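Hard water, descaling and a kettle log

The flat in Jurkton had soft water and I never thought about it. A kettle bought there lasted the whole tenancy with nothing worse than a brown tide line. Then I moved to Tondport, where the supply comes out of chalk, and within a month the kettle had a crust on the floor of it and the shower head was spraying sideways at the window.

This post is a write-up of what I measured and what I now do. It covers the kettle, the taps, the shower and the washing machine. It does not cover whole-house softeners, which I am not allowed to fit in a rented flat and so have not costed.

What the scale is

Rain picks up carbon dioxide from the air and the soil and becomes slightly acidic. It then sits in chalk or limestone and dissolves some of it, ending up with calcium and bicarbonate in solution. Heat the water and the reaction runs backwards: carbon dioxide leaves as gas, and calcium carbonate comes out as a solid. The solid is happiest forming on a surface that is rough or hot, so it goes for the heating element first and the walls of the vessel second.

The part that causes this is called temporary hardness, as boiling removes it. Permanent hardness comes mostly from sulphates and chlorides of calcium and magnesium, and boiling leaves it where it was. Test strips sold for aquariums will usually give you a total hardness pad and a carbonate hardness pad. For scale, the carbonate pad is the one to read. I bought total-only strips the first time and they told me very little I could use.

My tap reads 14 degrees on the German scale for carbonate hardness. The strips are coarse, and two from the same tube can disagree by a full colour step, so I would not defend the figure very hard. A drop test kit is better. You add drops to a measured sample until the colour changes, and each drop is one degree. I did this with cold water run for a minute first, then again with water left standing in the pipe overnight, and got the same answer both times.

The kettle

The kettle is a Matsuda with a flat, concealed element and a steel interior. Before starting I descaled it down to bare metal, dried it with a cloth, left it open until the next day and weighed it on the kitchen scales. The scales resolve to a gram. That is poor for this job, but the kettle is too heavy for the small scales I use for yeast.

I then used it normally and kept a tally on a card taped inside the cupboard door. After 65 boils I dried it the same way and weighed it again. The gain was 2 grams. With scales that read to a gram the true figure could be a good way off that, and I would want a much longer run before drawing a line through anything.

It is also less than the hardness figure predicts. If all the carbonate in every fill came out as solid and stuck, the gain would be many times larger. Most of it does not stick. Some stays dissolved, as a kettle switches off soon after reaching the boil and the reaction needs time. Some comes out as the fine white flakes that float about and get poured into the tea. The filter at the spout catches part of that, and what it catches I had rinsed away without weighing, which was a mistake in the method.

Two habits made a visible difference on the second run. The first was emptying the kettle after use instead of leaving the last inch in it all day. The second was boiling only what I needed. The second saves electricity as well, though the sum involved is small.
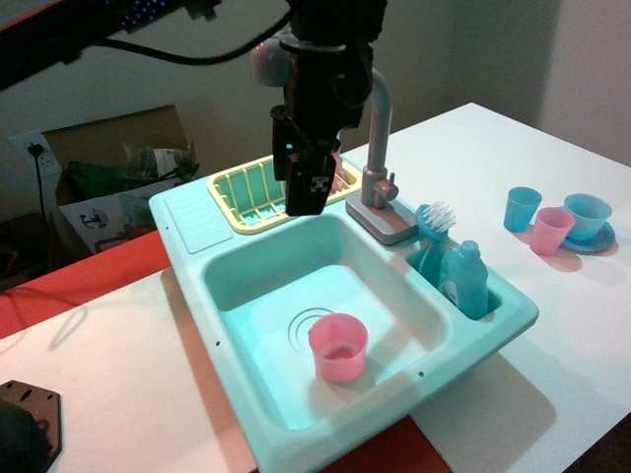 Acids

Three acids are in common use at home, and all of them work by the same route: acid plus carbonate gives a soluble calcium salt, water and carbon dioxide. The fizzing is the carbon dioxide. When the fizzing stops, either the scale has gone or the acid has, and the way to tell is to add a little more acid.

White vinegar is acetic acid at low strength. It works, slowly, and the kitchen smells of it until evening. It is cheap and most people have some. I use it cold on taps, soaked into a strip of old towel and held round the spout with an elastic band.

Citric acid comes as a powder, and it is what I now use for the kettle. Two level tablespoons to a litre is plenty. The point to watch is heat. Calcium citrate is less soluble in hot water than in cold, so a strong solution at a rolling boil can lay down a new white deposit that is harder to shift than the old one. I heat the water to 60 degrees, switch off, add the powder and leave it for half an hour. I had assumed for years that hotter was better and had been boiling it, and I think that explains a grey film in my previous kettle which I blamed on the steel.

Sulfamic acid is the active part of many shop descalers. It is faster than either of the others and leaves a very soluble salt. It is also more of an irritant, so wear gloves and read the packet. I keep one tub for the shower head and nothing else.

None of these should meet bleach. Acid and bleach give off chlorine, and in a small bathroom with the door shut that is a serious matter. Rinse one away fully before you bring out the other, and preferably use them on different days.

Surfaces to keep acid away from: marble, limestone worktops, cement grout, and any enamel that is already chipped. Marble is calcium carbonate, so the acid cannot tell it apart from the scale. Chrome plating in good order will stand a short soak. Brass will go pink if left, where the acid has taken zinc from the surface. I did this to an old tap in Jurkton with lemon juice, of all things, by forgetting it over lunch.

The shower head

Take it off the hose. Most unscrew by hand, and if yours does not, put a cloth round the nut before using a spanner. There is normally a rubber washer and often a small mesh filter behind it. The filter in mine was half blocked with grit, which had nothing to do with scale and accounted for most of the low flow. I had been descaling the nozzles every few weeks with little to show for it.

If the nozzles are silicone, rubbing them with a thumb while the water is running breaks the scale off, and no acid is needed. If they are hard plastic, soak the head face down in a bowl with just enough solution to cover the holes, then run a wooden cocktail stick through any that are still shut. A pin will scratch the bore and give the next lot of scale something to hold on to.

The washing machine

Here I have changed my mind. I used to add softening tablets to every wash. Detergent powder already contains builders which tie up calcium, and the dosing table on the packet has a column for hard water. Using the hard water dose does most of the job. Liquid detergents tend to contain less builder, so if you wash with liquid in a chalk area there is more of a case for adding something.

The other variable is temperature. At 40 or below very little carbonate comes out. I do most things at 30, with a hot wash for towels and bedding, and I run citric acid through the empty drum twice a year. The manual for my machine, a Rusen, permits this. Some makers advise against it on account of the rubber seals, so look before you pour.

Jug filters

I tried a jug with a cartridge for a while. The resin swaps calcium for hydrogen or sodium until it is used up, and it does that well at first. On the drop test, the filtered water started out far below the tap and then crept up. By the time the indicator on the lid asked for a new cartridge, the reading was nearly back to the tap value. Tea from a fresh cartridge has no film on top, and I did like that. I did not like the price of the cartridges or having the jug take up most of a fridge shelf, and it is now at the back of the cupboard.

Next

I have ordered a set of scales that read to a tenth of a gram and will carry the weight of the kettle. The plan is to repeat the run with the spout filter dried and weighed each time, once emptying after every boil and once leaving the water in. Results in October, if the tally card stays taped to the door.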